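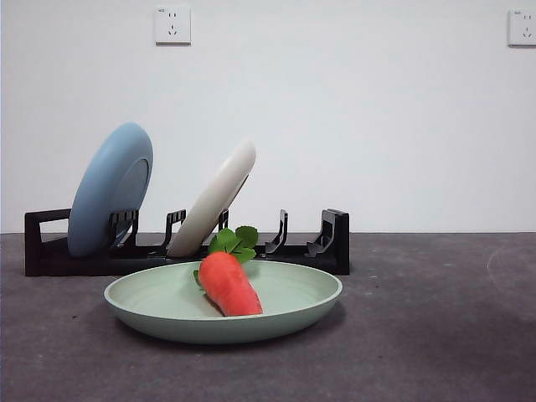

Meron Hadgu asked whether the plate rack has to be fixed to the counter. It does not. The Domau plate rack is a freestanding unit and needs only a level surface.

Section 4. Placing and Loading the Plate Rack

4.1 Choosing a position

1. Clear a level area along the wall.
2. Wipe the surface and let it dry.
3. Set the rack down with its long side parallel to the wall.
4. Leave a gap of 2 inches between the rack and the wall.

CAUTION: Do not place the rack on a stove top or within reach of a heater. 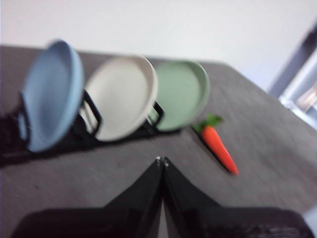 Plates are to be loaded one to a slot, beginning at the end with the open handle. Do not force a plate past a divider. Round plates should stand upright in a row, as the three do here, with a divider between each plate and its neighbor. Serving dishes that rock when released must be dried flat.

NOTE: Bowls deeper than 2 inches are covered in Section 7.

4.2 Care of the rack and work surface

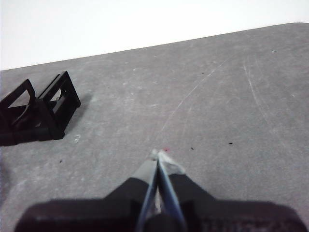
Section text: Ayantu Beyene
Reviewed by: Desta Kumsa

1. Remove all plates before moving the rack.
2. Lift the rack with both hands. Do not drag it.
3. Wash the rack by hand in warm water with mild dish soap. The water must not exceed 50 °C.
4. Rinse the slots and dry them with a soft cloth.
5. Wipe the surface where the rack stood before putting it back.

CAUTION: Scouring pads and bleach will dull the finish.

4.3 Setting out a plate for use 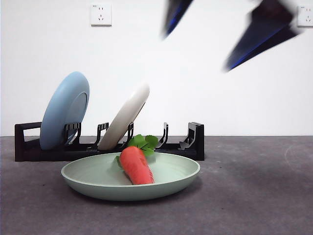 Plates taken from the rack should be inspected for chips before food is placed on them. Hold the plate by its rim and set it down fully clear of the rack. Where play food is used for table-setting practice, one item is enough, such as the carrot lying across the green plate. The remaining plates may stay in their slots until needed.

Replacement racks may be requested from the Domau parts desk, which closes at noon on Friday.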